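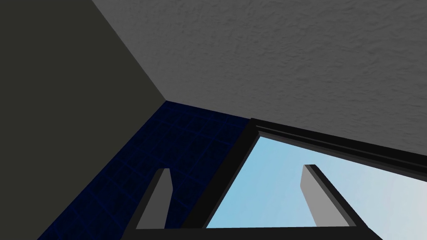
Corina Hofstetter replied to the last report that she would like to read less about the archives and more about what the project now thinks happened in the port towns, and whether the book is still one book. Both points are taken up below, the second one at more length than the first.

Progress report on the research project Pharmacies, Customs and the Making of Drug Control in Small Ports
Prepared by Rupert Reisinger, with sections by Usman Sethi and Beril Işık
17th January

Where the work stands

The project studies how rules on opiates and cocaine were applied in ports that were too small to have a specialist police force. In such places the work of control fell to customs clerks, district doctors and pharmacists, who often disagreed with each other and sometimes with the law. We are following two ports, Brekby and Jusia, through the files they left behind.

The reading at Brekby is finished. Usman Sethi has gone through the customs ledgers, the district doctor's letter books and the complaints sent to the harbour office. He has entered 534 separate cases into the project database. A case means one consignment, prescription or complaint that led someone to write to someone else. Consignments that went through without a letter are left out, and the introduction will have to say so clearly.

The reading at Jusia is behind. The prescription registers were closed for conservation until September, and when they were released two of them were found to be too fragile to handle. We have copies of the rest. Beril Işık has started on these and expects to need the whole of the spring.

Findings so far

In the application we said that small ports applied the new rules late and weakly. The Brekby material does not support this. The harbour office had a system of permits before it was required to have one, and it was strict. The reason seems to have been money. Permits carried a fee, the fee stayed in the town, and clerks defended it for as long as they could. When the national authorities took over licensing, letters from Brekby objected to the loss of income and hardly mentioned public health.

The pharmacists' position was more mixed. Some welcomed the permits and used them to complain about grocers and ships' suppliers who sold the same goods. Others ignored them. Usman has drafted a section on one long dispute over cough mixtures, in which the district doctor changed sides twice. He is cautious about making too much of it, and I agree that it should not carry the chapter by itself.

Seamen appear in the files mainly as a worry. They are described as buyers, smugglers and bad examples, but few are named and almost none speak. We had hoped that the hospital records would help. They give diagnoses and length of stay and little else. Beril has suggested the court interpreters' notes at Jusia as another route, and has had a first look at one box. It is promising but the handwriting is slow work.

The book

We now think there should be one book and one long article. The book would keep to the two ports and end with the change to national licensing. The comparison with later enforcement, which was planned as chapter six, would become the article. Remo Wyss has read the outline and thinks the later chapter was always a separate argument. He also thinks the present chapter two, on international conferences, repeats what other historians have done well, and should be cut to a few pages. I have started cutting it.

Ekwueme has seen the revised outline and is willing to consider the shorter book. They have asked for two sample chapters. The Brekby chapter on permits is ready to send. The second will be the one on pharmacists, once the Jusia registers have been read far enough to test it.

Workshop

The workshop at Limum took place as planned. Papers were circulated beforehand and most of the time was given to discussion. The sharpest criticism was of our word "control", which we had used for taxation, medical supervision and policing alike. We have since gone back through the drafts and separated the three. This took longer than expected but the permits chapter is better for it.

Data

The database will be deposited at the end of the grant. Names of patients will be replaced with numbers, including where the records are old enough for this not to be required. Beril is writing the guide for users. Spellings of substances have been left as found, with a modern term in a second column where we are sure of it.

Budget and staffing

Spending on travel is under the planned figure on account of the delay at Jusia. We ask for permission to carry 15 per cent of the travel line into the next period. Copying costs are over, since the registers had to be photographed by the archive's own staff. No change is requested to salaries.

Next period

Beril will complete the Jusia registers and continue with the interpreters' notes. Usman will revise the pharmacists chapter and begin the article. I will finish the introduction and send both sample chapters to Ekwueme. The next report will include the full table of Brekby cases as an annex.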